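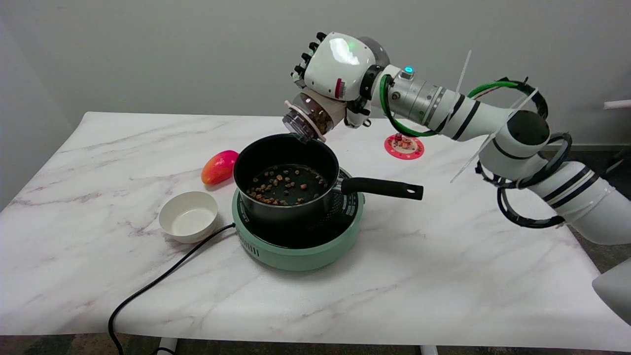 Dry pet food going into a black saucepan on a mint-green cooktop.

Ticket: Father and son merged under one person record after import
Product: Putis catalog, hosted
Collection: Bramdale Life Stories
Reported by: Ningsih Tarigan
Priority: Normal, raised to High
Status: Resolved, one follow-up open

Initial report
After the May import, the person page for Lord Lurkurden lists interviews and photographs belonging to two different men. The father held the title until his death and was never interviewed. The son inherited it and recorded his memories of the house, his schooling and the estate for us over several sessions. Before the import they had separate records. Now there is one record, with the father's birth year and the son's audio.

The public site shows the same thing. A search for the son under his given name returns nothing. The biography text at the top of the page is the father's.

Steps to reproduce
Open People, search Lurkurden, open the single result. Go to the Linked Items tab. It shows 292 items. The son's should be mostly audio and transcripts, and the father's should be mostly estate letters and prints.

Support, first response
Please confirm which match profile was selected on the import screen, and whether "Create new on partial match" was checked. Please also attach the import log. It is under Admin, Jobs, Completed.

Reporter
Match profile was Default. The box was not checked. Log attached. I did not change either setting from the previous import, which went through without merging anybody.

Support
Log received. The relevant line reads:

MATCH person display_name="Lurkurden, Lord" score=high action=merge

The Default profile compares display name first and falls back to dates only if the name score is low. Both records had the same display name, so dates were never compared. The previous import contained no titled persons, which would explain why the problem did not show up then.

Can you check how the names were entered in the source spreadsheet? We need to know if the given name column was blank.

Reporter
Given name is filled in for both. Title is in its own column. The column header is "Title held", and on the mapping screen that was matched to Display Name automatically. I did not notice it. The same mapping has been applied to everyone in the sheet who has a title, including two widows of the Vaněk family who are both entered as Lady.

Support
That is the cause. A mapping to Display Name overrides the name the system would otherwise build from surname and given name. I ran a query for other records with the same action in that job. There are 9 merged person records in total, Lurkurden included. List sent separately.

A full rollback of the job is possible but would also remove the transcript corrections made since the import. Do you want the rollback, or a selective unmerge?

Reporter
Selective unmerge. Almost all of the corrections were done by hand against the audio and we do not have another copy.

Support, work log
10:15 – Nightly index paused for this collection. Snapshot taken.
10:40 – Unmerge run on the list. Old record IDs restored from the merge history table.
11:05 – Linked items reassigned by original ID. 5 items could not be reassigned, as they were attached to the merged record after the import and have no earlier link.
11:20 – Display Name cleared on restored records and rebuilt from surname, given name and title.
11:50 – Index restarted. Public pages rebuilt.

Reporter
Checked. Father and son are separate again and the biography is on the right page. Transcript corrections are intact. I have moved the unassigned items by hand – all of them belong to the son.

One remaining problem. The search results sort him under L for Lord and his sister under her married surname. We would like titled people to sort on the title name without the rank, so Lurkurden and not Lord.

Support
Sort Name is a separate field and is not rebuilt by the unmerge. Workaround: Batch Edit, select the affected people, set Sort Name to "Use title name, omit rank", save, then reindex. This has to be repeated after each import for now. A request to make it a collection default is logged as the follow-up to this ticket.

For the next import, please use the Strict match profile and map "Title held" to Title. Save the mapping under a new name, as the old saved one will still be offered first.

Reporter
Batch edit done, sort order is correct. Saved mapping replaced. OK to close apart from the follow-up.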